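Soup Swap Season Is Back!
Jan 22, 2020

The stockpots are out again, and the winter soup swap is open for sign-ups.
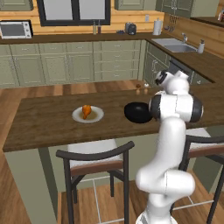 Kane Goodwin wrote in to say that the best thing he carried home from the December swap was a plain chicken and barley, and that he has made it twice since. His question was whether people could bring their recipes written out this time, because he had to guess at the herbs and is fairly sure he guessed wrong (he went with dill). Great idea, Kane, and yes! Please tape a card to your lid with the ingredients on it. Short is fine. If your grandmother's version is a secret, just list what's in it so folks with allergies can choose safely.

For anyone new, the swap works like this. You make one big batch of soup at home, let it cool, and pack it in quart containers. Bring six quarts, go home with six different ones. Everybody draws a number at the door and we go around the room picking one at a time until the tables are cleared. Before the picking starts, each cook gets a minute to talk up their soup, and I look forward to that part all year. Last time we heard a whole saga about a ham bone and a snowed-in driveway!

We're meeting in the Bosau Room again, with the door on the parking lot side open at noon. There's space for 40 cooks, and we had to turn a few away in December, so get your name on the sheet early. Kids are welcome and can help carry.

A few notes on freezing, as we get asked every time. Leave an inch at the top of each container or the lid will pop. Potatoes go grainy in the freezer and noodles go to mush, so leave them out and write "add noodles" on the card. Cream soups can split, but a good whisking over low heat usually brings them back. Bean soups, chili, lentil, split pea and anything with a bone broth behind it will freeze beautifully and keep for 3 months.

If you're roasting a chicken this week, save the bones! A carcass, an onion, a couple of carrots and a few peppercorns will give you a lovely stock in an afternoon, with hardly any work once the pot is on. I put in a splash of vinegar and a parsley stem or two. Skim it, strain it, chill it overnight and lift the fat off in the morning.

We could still use ladles, masking tape and coolers for the day. Containers are covered, and there's a stack of them by the coat rack if you want to pick yours up ahead of time. I'm making the smoky tomato again, with more garlic.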